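4.2 Repeated lines and where readers stall

Coding of the read-aloud sessions followed the scheme in Section 3. Only the repeated-line results given in this section, page turns are in 4.3. All children read from the same printed copies, one child at a time, with an adult sitting next to them who did not help unless asked. Stalls were marked by ear, from audio. A stall = a silence or a restart long enough that both coders put a mark on the transcript. Marks by one coder only were dropped. This loses some real stalls, mostly short ones, and we come back to that below.

First thing to say is that the four books are not alike in how they use repetition. The Galilach books (two of the four) have a refrain, the same sentence word for word, always on a right-hand page, always spoken by the goat. The Altska book has what we called a loose refrain – same sentence shape, one noun swapped each time. The Patwary book has almost none. A few lines come back near the end but a child would have to remember them from the opening chapter, and we doubt many did. Menaka Majumder coded all four for repetition before any reading took place, Fouad Hajji did the same for the Galilach books only, and they disagreed on a single line, a greeting, which we left out.

Word counts differ too. The shorter Galilach title runs to 700 words and the longer to 800, Altska is longer than either, and Patwary is a proper chapter book at 3,000. So raw stall counts can't be compared across titles and we don't try. What we compare is stalls inside repeated lines against stalls in the lines just before and just after, same book, same child.

Word-for-word refrain. Stalls drop off quickly. By the third time the goat says its line most children were reading it faster than the text around it, several of them louder, and a few started it before the page was fully turned. Expected, and in line with what classroom teachers told us. Less expected was the line right after. Stalls there went up. The child comes out of the refrain at speed and runs into new words at the same speed. Restarts were common at this point, more so than plain silences, which fits the idea of overshooting. We saw this in both Galilach books and in both schools. It was stronger in the 800-word title, where the line after the refrain often opens with a name.

Loose refrain. Different picture. In the Altska book the swapped noun is where trouble collects. Children read the frame of the sentence smoothly and then say the old noun. "The baker took the bun" became "the baker took the key" over and over, key being the noun from the spread before. Most fixed it themselves, usually after glancing at the illustration. Those who didn't fix it tended to carry on without any sign that something was off, and when asked later who took what, gave the wrong item. This matters in a mystery story because the swapped noun is the clue. A child who reads the old noun has lost the plot in the plain sense of the word. The adult readers at Borolstead made the same slip, though rarely, and laughed when they noticed.

Late return. Nothing much to report for Patwary. Stalls in the returning lines were no fewer than in the lines near them. One child said "we had this one already" and was right. The rest did not comment.

Questions after reading. We asked every child 2 questions, what happened and what was the funniest bit. The second got longer answers. For the Galilach books the refrain was named as the funniest bit more than anything else, including by children who had stalled on it the first time round. For Altska it was the ending. Retellings of the Altska book were poorer than we had hoped, with the order of the clues mixed up, but the culprit was nearly always right. We suspect the last illustration does that work and not the text, but the design can't separate the two. A version of the book with the last spread covered would of been the obvious check. We ran out of sessions.

Some cautions. The coders knew which lines were repeated, there was no way around that with the books in hand. Dropping the marks made by one coder probably hurts the refrain lines more than the others, as stalls there are short, so the fall in stalls inside the refrain may look a bit steeper than it is. It would not produce the rise in the line after. Some children had met the Galilach goat before at home. We took them out and ran it again and the pattern held, weaker. Also the Borolstead school reads aloud in pairs every morning and the other school does not – we had thought this would show up somewhere and it didn't, at least not in the stalls.

For writers and editors the practical point is a small one. A refrain buys fluency and the next line pays for it. If the next line holds a clue or a new name, it may be worth moving that down a sentence, or putting the page turn between. The shorter Galilach title does this twice, by accident according to its editor, and stalls after the refrain were lowest in exactly those places. For loose refrains the swapped word could come early in the sentence, before the child is coasting. We have not tested this and the sentence may well sound worse for it.

Figure 3
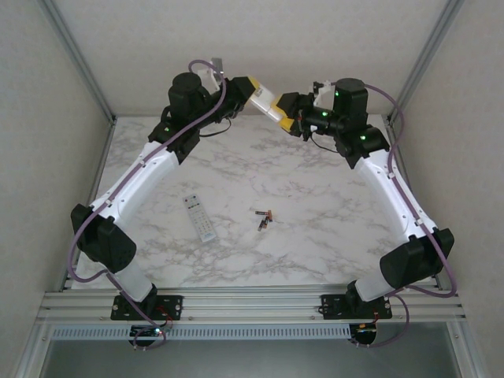 Sentence length was the other candidate for the rise after the refrain. It does not explain much. The lines after the refrain are if anything a little shorter then the ones before it, and the long ones were not the ones children restarted. Names are taken up again in 4.3 together with page turns.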